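**Wundport opens planning service for buyers of household handling robots**

ZIRKINDEN, March 9, 2019

Wundport has opened a planning service for care homes, housing providers and training kitchens that are thinking of buying a mobile robot arm. The service covers the work that comes before an order is placed: measuring rooms, listing tasks, testing them in simulation and drawing up a budget.

Each customer sends floor plans and cupboard dimensions. Wundport builds a simulated room from these and runs the chosen tasks in it with the arm and gripper the customer has in mind. Typical tasks are fetching a bottle from a low cupboard, clearing a worktop and opening an appliance door.
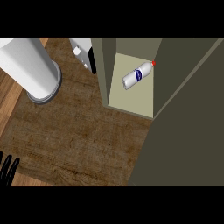

The customer then receives a written report. It states which tasks the equipment can be expected to do, which need a different gripper or a change to the furniture, and what should be left to staff. Costs are set out over 2 years and include delivery, floor work, spare fingers, software licences and staff training.

The fee is 2,135 euros for up to 2 rooms. Further rooms are quoted separately. If the customer goes on to order equipment through Wundport, the fee is taken off the final invoice. Customers are free to take the report to another supplier.

The first customer is Dikska, a housing provider that plans to replace older equipment in its shared kitchens. Its report covers one kitchen and one utility room, and Dikska will use it to set next year's equipment budget. Khamphan, which supplies the simulation software, will maintain the library of cupboards, appliances and household items.

Wundport has room for 60 reports in the first year. Bookings are open now and work on the first group starts in May. Reports are delivered as a PDF with a separate spreadsheet for the budget figures, so that finance staff can change quantities and delivery dates themselves.

Plans and room measurements are deleted once the report has been accepted, unless the customer asks for them to be kept for a later order.

**Contact**

Wundport press office, Zirkinden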